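The Open Day at Rokia
December 18, 2021

By Amos Rosenthal 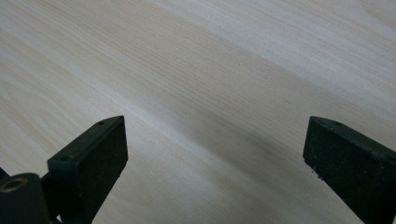 A table, two fingers and a great deal of patience

Most open days begin with coffee and end with a brochure. Rokia's began with a safety talk about a staircase, and the coffee was upstairs, so we all listened closely.

The company shares a former button factory with a picture framer and a man who fixes accordions. It works on getting machines to handle ordinary household things, and once a year it lets the public in to see how that is going. I went with 23 other visitors, most of them under the impression that something would walk. A boy in a rocket sweater asked at the door which robot was the fast one. Saimi Hakala, who was checking names, told him they were all quite slow, and gave him a sticker.

The heart of the place is a pale wooden table with the grain showing. All day long, people at Rokia hold a gripper in one hand and do chores over it. The gripper has two blunt black fingers with rough pads on their inner faces, and a camera rides along with it and records what the fingers are up to. Later the recordings are fed to a program called Filtel, which is supposed to work out how chores are done. Your grandmother managed this without a program, but she also had opinions about your haircut.

"People expect the robot to be the hard part," Veikko Saarela told me. He runs the floor and has the calm of a man who has watched the same spoon get picked up 400 times. "The hard part is getting a person to pick up a spoon normally once you've told them it matters."

He had a point, as I found when my turn came. I have been picking up spoons for decades with no complaints. Handed the gripper, I went at the thing like a crane operator on his first morning. I missed and closed the fingers on air. I closed them on air again with more confidence. On the third try I got the spoon by the very end of the handle, where it swung back and forth like a hanged man in a Western, and dropped it.

"We keep those," said Saarela kindly. "The misses are useful."

I have never been so useful in my life.

Lunch, and a demonstration

Lunch was pea soup. Hooman Salehi, who builds the grippers, ate his standing up and explained the pads to me. The earlier ones were smooth and glossy and looked wonderful on the website. They also let go of everything. The rough ones came in September, after a long argument with a supplier named Vuorinen, and since then the crockery budget has gone down. He seemed a little sorry about the website.

After the soup came the demonstration proper. The robot in question is called Stuvov, for reasons lost to the company's early days, and it is an arm bolted to a bench. Teemu Hämäläinen set out a cup and a saucer, stepped back and pressed a key. Stuvov thought it over. Someone coughed. The arm came down, took the cup by the rim, carried it across with enormous care and set it on the saucer, a bit off center.

The applause was louder than you'd think. I have sat through product launches with smoke machines that got less. Then Hämäläinen ran it again and Stuvov put the cup down neatly beside the saucer, on the bench, and waited to be praised. It got a smaller hand for that, mostly from the parents.

"It did well this morning," said Hämäläinen, in the voice of anyone who has ever brought a dog to a show.

The boy in the rocket sweater wanted to know if it could do his homework. Hakala asked what the homework was. Fractions, he said. She told him it couldn't do fractions, but if he put them in a cup it might be able to move them to a saucer. He took this as a serious offer and went off to find his backpack.

I left at dusk, past the accordion man, who was locking up. He said he'd been upstairs for the soup every year and had never yet stayed for the arm.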